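About Dullico

Dullico records manual tasks for robot training. The company was set up by Zdenka Delić and runs 22 recording stations at its Kumden site. Operators work with a hand-held gripper in each hand and carry out the task directly - picking up a clothes hanger by its lower bar, for instance, with a basket beside it on the table. Tasks that need force limits are recorded by remote control instead.

The current library holds 1,538 recordings across 52 tasks. Each recording is checked for tracking loss before release.

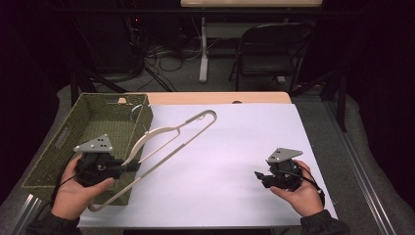 Customers may send their own objects and a written task sheet. The minimum order is 70 recordings per task. Orders are handled by the Shiferaw office.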